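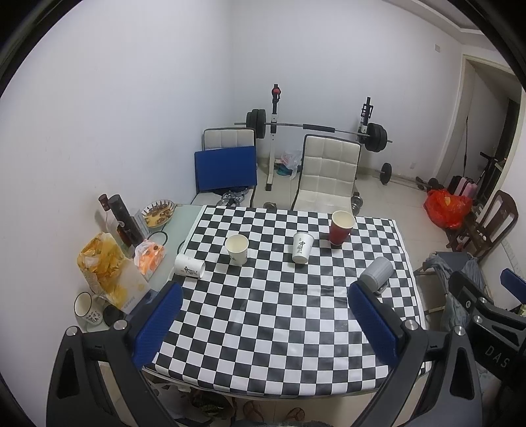 Figure 7. Cups on a checkered tablecloth, one white cup and a gray ribbed mug on their sides.

Research > Sport Science > Equestrian > Section 6

Search this journal Enter keywords Go

6. Rein tension and stopping distance

Trials were held on the grass arena at Hatoslow in January. Each of the 10 ponies was ridden at a canter along a marked lane and halted on a whistle. Rein tension was logged with the Prikell sensor, fitted between bit and rein, and stopping distance was measured by tape from the whistle line to the near forefoot.

Ponies schooled under the Belay program stopped in a shorter distance than those schooled at Dradadside, and did so at lower peak tension. The difference held at both test speeds – it was larger at the faster one. Six of the ponies leaned on the left rein during the halt, a pattern also found in the turning trials of Section 5.

Turns of 90 degrees made directly after a halt gave less even results. Two runs were dropped when the sensor lost its signal, and one pony refused the lane on the second morning. Ground firmness was not controlled and may explain part of the spread – the lane was harder at its north end. Saddle fit was checked before each session but was not included in the model.

Shares 7 Comments 0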